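The Floor Behind the Toilet: A Conversation With Rhea Rivera

Rhea Rivera has cleaned other people's bathrooms for 16 years, first with a hotel in Trornance and now on her own, mostly in the older apartment blocks in Gostgate. We talked at her kitchen table on a Saturday, between two jobs.

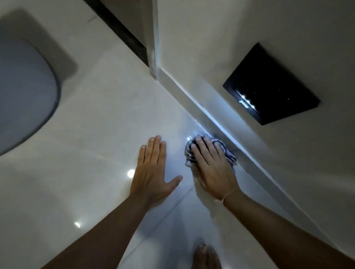
She starts every bathroom at the baseboard, and she does it by hand. "A mop pushes the dirt to the edge and leaves it there," she says. "The middle of the floor looks good and the line by the wall gets darker every month. People think the baseboard is getting old. Usually it's hair and dust and whatever was in the mop water."

The work is done on her knees with a folded cloth. She presses it into the joint with two fingers and pulls it along, turning to a clean side when the first one is gray. One hand does the wiping and the other stays on the floor to take some of her weight. She used to lean on her elbow, until a client, Perrine Renaud, who works as a physical therapist, saw her and told her to quit it.

I asked what she puts on the cloth. Warm water and a little dish soap, most weeks. She has tried plenty of sprays, including one called Flostetti that a client kept buying for her, and she didn't like the film it left on shiny tile. "You see it when the light comes in low. You wipe it and it moves around. I rinsed that floor three times."

Her cloths are old dish towels, cut in half and hemmed. She owns 40 of them and washes them hot, without fabric softener. Bathroom cloths stay in their own bag and never go back to a kitchen. When she worked at the hotel, the rule was one color for each room. At home she doesn't bother with colors, but she does mark the bathroom ones with a stitch in the corner.

The hotel is also where she learned the order she still follows. Dry first, then wet. She goes over the floor with a hand brush or a vacuum, then does the baseboards, then the area around the toilet, then the open floor, backing out toward the door. Her supervisor there was a man named Didier Gilbert. "He would run his finger behind the toilet and show it to you. He didn't say anything. He just held it up." She laughs about it now. She was 25 and thought he was picking on her.

The top of the baseboard gets its own pass, with a cloth that is barely damp. A wet one turns the dust into paste, she says, and then you are scraping it out of the corner with a fingernail. White paint shows everything. If there are scuffs, she goes at them gently with the same soap and lets the rest be. She won't use a scouring pad on paint, and she won't use vinegar on a floor until somebody can tell her what it's made of. Plenty of tile is printed to look like marble, and some of it is marble, and from standing height she can't always tell.

What about the sealant along the bottom edge? She checks it while she's down there. If it's black and doesn't wipe off, she tells the owner and moves on. "I'm not going to bleach it every week for ten years. It has to be cut out and done again." For that she sends people to Callum Bramwell, who does small repairs in the same buildings.

A bathroom with no tub takes her about half an hour, with a third of that spent at floor level. Clients sometimes tell her to skip the corners and save her back. She used to argue — now she says okay and does them anyway, every second visit if the floor is holding up.

Her knees are fine, she says when I ask. She has a foam gardening pad that she moves along with her foot. The harder part is getting up again in a small room without grabbing the sink. She puts one foot flat, waits a second, and pushes off the thigh.

Her next job that afternoon was a two-bathroom place on the third floor, no elevator. She put six clean cloths in her bag, then went back and got two more.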